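Open Day at Kinstead

The bus from Gaswood got in at 4 and I was the last one off. I had worked at Kinstead for 22 years, back when it made drawer runners, and I wanted to see what they had done with the building.

They gave me a sticker with a number on it, 953, and sent me down the hall to the Prilto room. A woman in a denim shirt was at the table with a gripper in each hand. She said the robot would learn from what her hands did. I asked how many times she had done it. She looked at a screen and said 3,146.

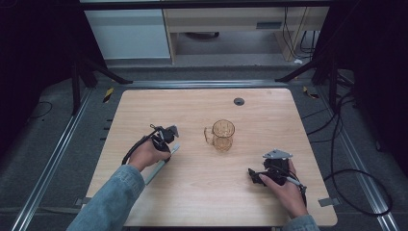
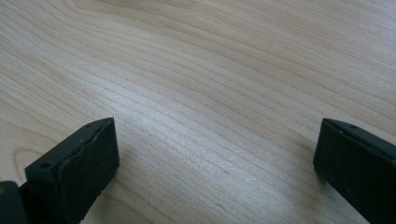
"Do you get tired?" I asked.

"My wrists do," she said.

My old bench had been by that wall. I told her so, and she asked what I did there. I said I fitted the rollers, left hand holding, right hand pressing. She wanted to know which finger I pressed with. I had to move my hands in the air to find out. It was the thumb.

She asked if I wanted to try the grippers. They were lighter than I expected. A man from Christodoulou was waiting behind me with his two boys, so I only opened and closed them a few times and gave them back.

I kept the sticker on until I got home.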